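社团周记，又拖了

本来说好每周六晚上写的，结果上上周没写，上周也没写。今天补一篇，想到哪写到哪，错别字就不改了，困。

先说背景，免得新来的同学看不懂。我们机器人社这学期分了两个小组，一组做小车，就是Gallagher，去年留下来的底盘，名字是上一届起的，为啥叫这个没人记得了。另一组是我们，做写字臂，项目名字叫Itodlow，是Parvathi Poduval随手在键盘上敲出来的，敲完大家觉得挺顺口，就用了。目标很简单：让机械臂在白板上写字，先写数字，再写字母，最后写一个汉字。哪个汉字还没定，有人要写“永”，有人说先写“一”得了。我投“一”。

9月份那会儿想得特别美，觉得一个月搞定。呵呵。

这两周主要在折腾三件事。

第一件，笔放哪。听着很蠢对吧，我也觉得蠢，但是真的卡了好久。笔平放在笔槽里，夹爪下去老是碰到槽的边，指头短，角度又刁。后来Parvathi说别放槽里了，粘板上。拿胶带把笔和一块红色的圆磁铁裹在一起，往白板上一吸，完事。位置可以随便挪，笔尖朝下，稍微斜一点也能抓。丑是真丑，胶带皱巴巴的，指导老师进来看了一眼，啥也没说就出去了。

但是好用啊！至少我觉得好用。缺点是每次换笔都得重新裹一遍，手上全是胶。还有就是磁铁吸力大了拔不动，吸力小了笔自己往下溜，现在这块算是凑合。

第二件，标定。白板平面和机械臂坐标系对不上，左边写着写着笔就悬空了，右边又使劲往里怼，笔头都要怼秃。我们一开始只取三个点拟合平面，自信满满，后来老老实实重新取点，每个点都是手动把笔尖挪过去，贴上，记数，再挪。Z方向偏移我记在本子上了，172，单位毫米，从法兰到笔尖的，下次谁改了夹爪记得重量！！！不要再用旧的数了，上次就是有人换了指头没说，一下午白干。不点名。

好吧是我。
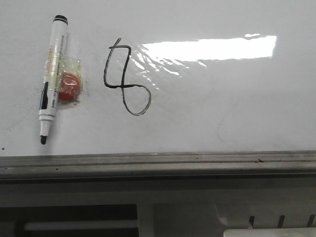
第三件是轨迹。数字的笔画我们是自己描的，在平板上手写，导出一串点，再缩放到板上。1没啥好讲的，一条竖线。4就麻烦了，要抬笔，抬笔的高度不够就会拖出一条尾巴，该断开的地方全连上了，弯弯绕绕的像个草书。抬得太高呢，再落下去的时候又会抖一下。我个人觉得抖一点没关系，人写字也抖，我写字比它还抖。Parvathi不同意，她说抖是因为控制频率太低，插值没做好，要从根上改。她是对的，但是改起来好烦。

现在是这么弄的：原来的点太稀，一笔下来没几个点，臂走一步停一步，肉眼都能看出来在卡。加了样条插值，一个字重采样到203个点。为啥是203，因为写循环的时候边界写错了，多出来3个，本来想要200。跑起来没问题，就不管了。以后再改吧（大概不会改）。

另外白板反光也挺烦。我们那台臂的视觉部分要找笔画的位置，灯一照白花花一片，阈值怎么调都不对。关灯又太暗。试过拿纸板挡灯，举着手酸，后来用夹子夹在柜门上，掉了好几次，有一次砸到键盘，直接触发了急停，所有人吓一跳哈哈哈。偏振片已经在网上下单了，两片，不知道管不管用。还有没擦干净的旧笔迹也会被当成新笔画，所以大家写完请认真擦板，用湿布擦，不要拿袖子抹。说的就是小车组的各位。

小车组进度我也顺便说一下吧，他们没人写周记。Gallagher循迹可以了，过弯还是会甩出去，速度降一半就不甩，但是降了一半就没法比赛了。他们想换轮子，钱不够，社团经费这学期就剩100左右，偏振片还没报销呢。所以大家省着点，白板笔也别乱丢，盖子盖好，干掉的笔机械臂写不出来，查了一个小时代码最后发现是笔没水，这种事我不想再来第二次。

校际那个展示赛，报名表交了，队名写的Jurkby，因为Itodlow被评审系统说“请输入有效名称”，不知道什么毛病，Jurkby就有效。随它。规则大概看了一遍，写字项目要求现场抽一个题目，限时写完，不许人碰笔。所以抓笔这一步必须稳，抓歪了后面全歪。目前抓笔成功率我没正经统计过，感觉还行，但“感觉还行”这四个字去比赛肯定要完蛋。下周开始每次跑都要记表，表格我建好了，放在群文件里，叫“抓笔记录_最终版_2”，别问最终版_1在哪。

还有个想法，没跟大家商量，先写这儿：能不能给夹爪指头内侧贴层软的东西。现在硬塑料夹圆笔杆，写横的时候笔会转，转倒无所谓，关键是会往上滑，滑一点点笔尖就离板了，字就虚了。Histham那个开源手爪的帖子里有人用自行车内胎剪成条贴上去，看着挺靠谱。我家楼下修车的大爷那里应该能要到废内胎，明天去问。

对了，急停按钮旁边不要放水杯。已经说过很多遍了。

下周要做的：抬笔高度再调，重新标定一次，偏振片到了装上试试，数字先写顺了再碰字母。汉字的事往后放，不要在群里吵了，吵了一晚上“永”字八法，有这功夫不如来拧螺丝。

会拧螺丝的、会一点Python的都可以来，不会也行，来了帮忙撕胶带。活动室还是老地方，门不好开，往里顶一下再拧把手。

先这样，睡了，周记下一篇轮到Parvathi写，我已经跟她说了，她没回我。

2021年4月24日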